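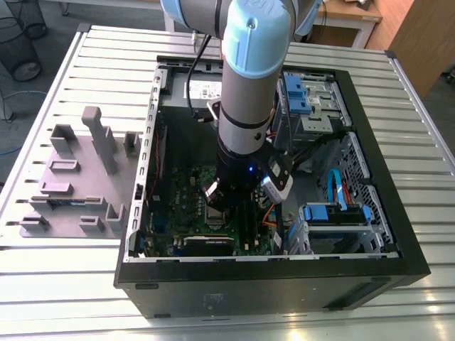
Home News Workshop Contact

Skomico Resets Its Computer Repair Cell

The robot cell that strips old desktop computers at Skomico's Purnska site is back in service after two shifts of maintenance in May.

The arm works above an open tower laid on its side on a slatted metal bench. A grey 3D-printed fixture next to the case has holders and slots for parts, one of them long enough for a circuit board.

Technician Vaughan Treloar replaced the gripper pads and re-tied the black cable on the arm, which had begun to catch on the drive cage side of taller cases. He then taught the pick points again, starting with the memory slot – the tightest spot for the gripper.

"If the fixture moves a hair, every point after it is off," Treloar said. "So we bolt it first and teach second."

The fixture is checked at 7 a.m. before each run. Its holders are reprinted when they wear, and the last set held up for 256 machines.

Margareta Zamfir, who manages the site, said the cell handled 188 towers in the month before the stop. Side panels are still taken off by hand.

A second cell is planned for the Cartwright building. Glenys Tamihana will run the setup there.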